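Home | Kits | Guides | Support | Contact

Setting Up a Two-Handed Tabletop Task with the Cavadgate Upper-Body Kit

By Sơn Từ, Brokance
Updated 2024-08-14

This guide covers a first bimanual task on the Cavadgate kit, from cable check to recorded run. It applies to the version with two multi-fingered hands. Owners of the Basurham single-arm kit should use the separate guide listed at the end. The Cavadgate sells for 1,372 with the standard wrist brackets and 1,399 with the long cable set. The steps are the same for both.

Before you start

Place the torso square to the long side of a table. Power on with both arms hanging clear of the table edge. Keep the stop button within reach and stay outside the arms' range until homing has finished.

Step 1. Check the wrist cables

Each hand cable passes through the bracket near the wrist and returns to the arm lower down. Leave a loop on the outer side. Turn each wrist by hand to both ends of its travel with the motors off. If the cable goes tight at either end, feed more slack through the bracket and repeat.

Step 2. Home the arms

Open the Tôn control panel and select Home Both. The arms move one at a time, left first. If an arm stops early, clear the fault and check the joint it names before trying again — do not push the arm into place while it is powered.

Step 3. Calibrate the hands

Run Open, Half and Close on each hand, 4 cycles per side. Watch the thumb. A thumb that lags behind the fingers needs its zero reset under Hand > Offsets.

Step 4. Lay out the objects

Use one rigid object and one soft one. Put the rigid object on the center line, between the hands, and the soft one just past it. Our layout is a round plate with a small bag of Lay's lying flat beyond the far rim. Bring both hands in slowly until there is one on each side of the plate, then save the pose as Start.
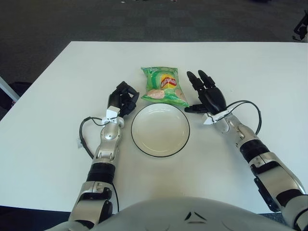

Step 5. Record a run

Select Record, guide the arms through the task with the hand controllers, and return to Start before pressing Stop. Set grip force to Low for anything in a bag. Play the run back at half speed first, with no one leaning over the table. If a hand clips the plate on playback, raise the approach height and record again.

Related guides
Basurham Single-Arm Kit: First Power-On
Replacing a Wrist Bracket
Tôn Control Panel: Fault Codes
Hand Offsets and Thumb Zero

Contact Brokance Support | © Brokance | Back to top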